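Workshop Tips: When the Arm Stops Low in the Bin

The Brundix cell in the Perkano workshop stopped three times in February during block sorting. In each case the arm halted with its fingers at the floor of the bin and the controller reported a contact fault. The following guidance applies to all bench users.

Press the stop button before reaching into the bin, even if the arm appears idle. A paused program may resume without warning. Keep hands, sleeves and lanyards clear of the fingers until Ismael Damasceno or Ronaldo Pimentel has confirmed that power to the arm is off.

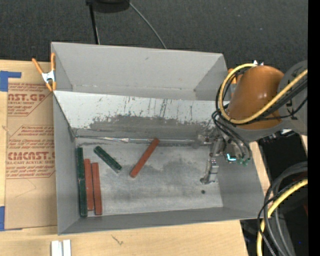
Check the clamps next. Two of the February faults were traced to a bin that had shifted on the table, so that the taught floor height no longer matched the real one. Tighten each clamp by hand, then push the bin firmly from the side. If it moves, the program must not be restarted.

Blocks lying against a wall or at the foot of the slope are the most difficult to pick. Move them toward the open floor with a wooden stick — never with the fingers — while the arm is off.

Cables deserve the same attention. Loops around the wrist should hang free through the full turn of the joint. Replace any cable with a flattened or split jacket.

Run the first 3 picks at low speed after any fault, and record the stop in the bench log before leaving.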